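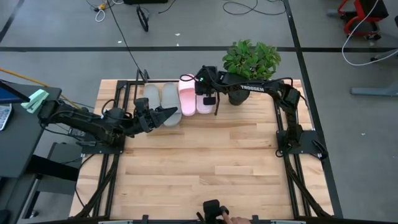

*The bench in its current state, with the pink and gray slides lined up for the next round.*

# Wodberg bench kit: a long-term review

I've been meaning to write this up since October, when our Wodberg bench kit came in two very heavy boxes and I cleared a Saturday to put it together (it took the Sunday as well). I've now lived with it long enough to have opinions, and I've taken enough of it apart to trust them.

For anyone who hasn't come across it, Wodberg sells the table, the rails and the small parts that go with them. You bring your own arms. Ours are a pair of Trossens, one on each side, facing each other over the wood, and most of what they do all day is pick up shoes and put them down somewhere else. It's light work, but there's a lot of it, and a bench that wobbles will ruin your week.

## Putting it together

The frame is black aluminum rail, and if you've ever built a shelf from slotted rail you'll feel right at home. Everything slides, everything clamps, and you'll tighten every bolt at least twice. The instructions ask you to square the frame before you lay the top on, and I'd beg you to listen to them. I didn't, the first time, and ended up with one corner sitting proud of the others and a long evening of loosening things again.

The top is my favorite part. It's pale wood in long staggered strips, like a kitchen butcher block, and it is just lovely to work at. It's kind to shoes, it's kind to gripper fingers when somebody brings one down a bit hard, and it wipes clean with a damp cloth. I give it a little Brunet board oil every couple of months and leave it overnight before anything goes back on.

Arms go on black mounting plates at either side. The bolts that come in the box are fine, but the washers are thin and I swapped mine out after 78 hours of running, when I found I could rock the left base with my thumb. With thicker washers it hasn't budged. I do still check both plates every Monday, a quarter turn with the key, and most weeks there's nothing to take up.

## The upright bracket

You also get a vertical bracket that fixes to the back rail. It's sturdy once it's in place, but getting it there is fiddly. The nut has to go into the slot from the end of the rail, so if you've already closed the frame up (as I had — twice!) you're opening a corner to get it in. Wodberg could save everyone an hour by putting that on page one. The cable from ours runs off the back and away over the carpet, long enough that I've learned to step high.

## Cables, which are my one real grumble

There's no cable management to speak of. You get 8 little clips for the whole bench, and two arms will eat those before lunch. I've been adding Gotent hook-and-loop straps as I go, and they're good, but the floor behind our bench still looks like a dropped plate of noodles and I won't pretend otherwise.

What matters more is the slack on the arms themselves. Leave too little at the wrist and the cable tugs at full reach; leave too much and the loop swings down into whatever you're picking up. I set mine by moving each arm slowly out to its farthest pose by hand, with the power off, and giving it a palm's width more than it asked for. Then I do it again the next morning with fresh eyes.

## Day-to-day care

My routine takes around 30 minutes and I do it with coffee. Wipe the top, check the plates, run a finger along each cable for nicks, clean the gripper fingers, then send both arms home and back a few times and listen. A mint green desk clamp holds things steady on the side desk by the left arm, where the laptop lives, and the front rail turns out to be a very handy place to rest the controller when your wrists get tired.

## Would I buy it again?

Yes, I would. The kit was $275 on top of what we'd already spent on rail, and for that I got a flat, steady, good-looking bench that has come through a winter of shoe sorting with no sag I can find. I looked hard at the Villanby steel table too. It's stiffer, no question, but it's cold to lean on and you have to drill it for every new plate, and I move my plates far too often for that.

Four stars out of five. The fifth is waiting on a bigger bag of clips, and decent washers, and I've written to Wodberg to ask for both.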